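Hi Leonie,

Quick update on the Pevport toy library for January. We're up to 114 member families, which I'm thrilled about – the Saturday-style drop-in hours we tried at the school really helped! Volker has fixed the leaky back window and spent $400 of the repairs money on it.

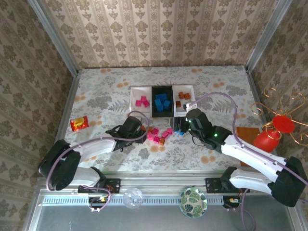
Coloured blocks, sorted into bins

Still to do: new shelf labels, and a fridge for the tea corner. I'll send receipts by 3 pm tomorrow.

Cheers,
Prillia desk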